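Catoven method

From the Skaltlow Handbook of Household Robotics

The Catoven method is a way of teaching a humanoid robot to put things in a refrigerator and take them out again. It divides the job into short skills, each learned from recordings of a person steering the robot, and adds a second learned model whose only duty is to decide whether the last skill worked. The second model is called the referee. It is the part of the method that gets cited, and the part that gave its authors the most trouble.

The method was developed at the Skaltlow laboratory by Morena Mancuso and Remo Leone, with later work by Friederike Hinrichs. The name comes from an earlier project on loading ovens, which was abandoned when the oven was. Only the letterhead survived.

Background

Early household robots were usually taught a whole errand in one piece. Fetching a drink was one long movement, and a slip in the first second spoiled everything after it. A robot that failed to open the door would often carry on regardless, reaching politely for a shelf it could not get at. Leone's first paper calls this "confidence without access" and devotes a whole section to it.

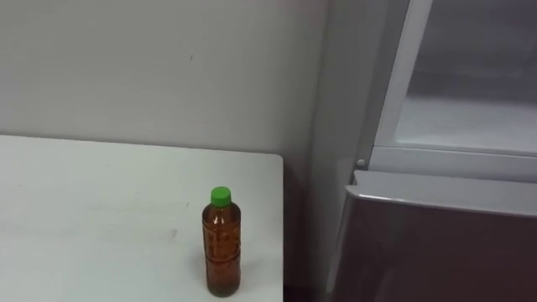
Skills in the Catoven method are kept short enough for the referee to judge from a head camera view. Each has a start condition and an end condition, written in plain words before any recording is made. An upright bottle with a green cap, standing on the table beside an open upper compartment, meets the start condition for the skill listed as "pick from table". The same view would fail the start condition for "open upper door", there being no closed upper door left to open. Such distinctions look childish on paper and take up most of the appendix.

Door opening

The fridge door is treated as a problem of its own. The usual approach, borrowed from industrial practice, is to close a gripper on a handle and pull. Many domestic doors have no handle worth the name, and Mancuso's alternative was to work from the edge: the fingers brace against the side of the cabinet while the thumb pushes at the door near its seam. 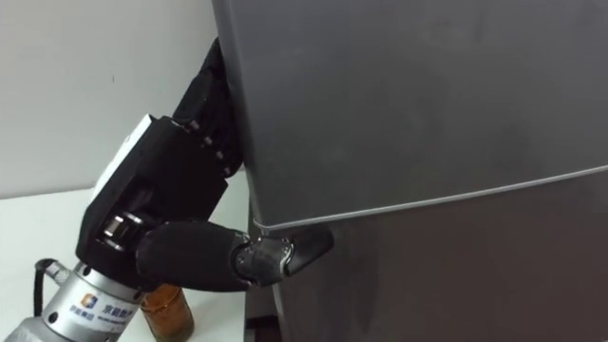 The force at the thumb is the awkward quantity. Too little and the seal holds; too much and the whole appliance moves. The published version used 200 recorded openings, of which 16 were thrown out by the referee and then put back by Hinrichs, who had watched them and disagreed. The argument over those 16 fills a footnote longer than the results section.

A rival account by Ilaria Rinaldi, working with the Tundance software group, held that the edge technique owed its success to patient operators and had little to do with the learning. Mancuso's reply was that patient operators were also difficult to obtain.

The referee

The referee sees a picture taken at the end of each skill and returns one of three answers: done, not done, or look again. The third was added late. Without it, the model tended to mark a skill as done whenever the hand had left the view, on the apparent principle that a worker who has gone home must have finished.

Looking again means moving the head a little and taking a second picture. This slows the errand, and in the first trials it slowed it a great deal, as nothing limited how many times the robot might look. A limit of 2 was set after a Saturday session in which one bottle was inspected until the battery ran down.

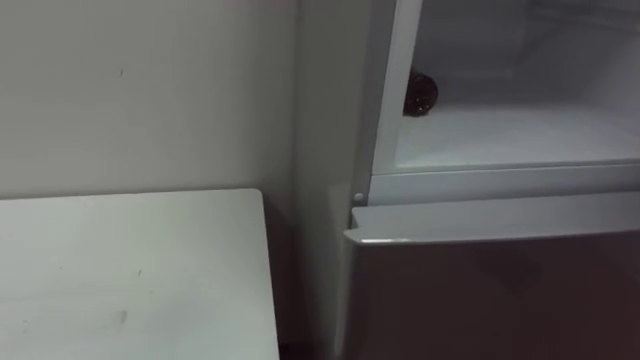 Skaltlow, November

The trial reported under this heading is the one normally quoted. It compared the full method with the same skills run blind, without a referee, over a single errand: open the upper door, move a bottle from table to shelf, close the door. Run blind, the robot completed 23 errands in every hundred. The figure for the full method was much higher, though the paper gives it only as a graph, and the graph has no numbers on its upright axis. Gianni Pellegrini, who reviewed the work, asked for the numbers and was sent a larger graph.

The end condition for "place on shelf" was also loosened during this trial. The original wording required a bottle to be standing. The revised wording requires it to be inside the compartment and clear of the door, in any position, a change that improved the results without troubling the robot.

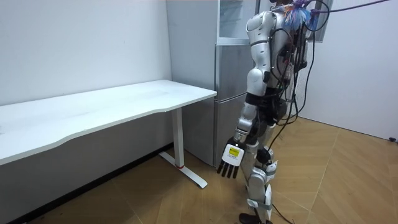
Does the method need a humanoid robot?

The skills have to be recorded again for each kind of hand, but the referee judges only the result and can be kept for any machine whose camera sits at a similar height. Hinrichs later moved it to a wheeled base with one arm and reported little loss. The door skill did not survive the move and was taught afresh.

Criticism and later use

The commonest complaint is that the method shifts the hard part of the problem into the wording of the end conditions. Two laboratories given the same skill list wrote different conditions and so trained different referees, each of which thought poorly of the other's robot. Rinaldi has proposed a shared list of wordings, known as the Barbieri list after the meeting room where it was drafted. It covers doors, shelves and bottles. Drawers are still under discussion.

See also: End condition; Learning from demonstration; Oven loading (abandoned)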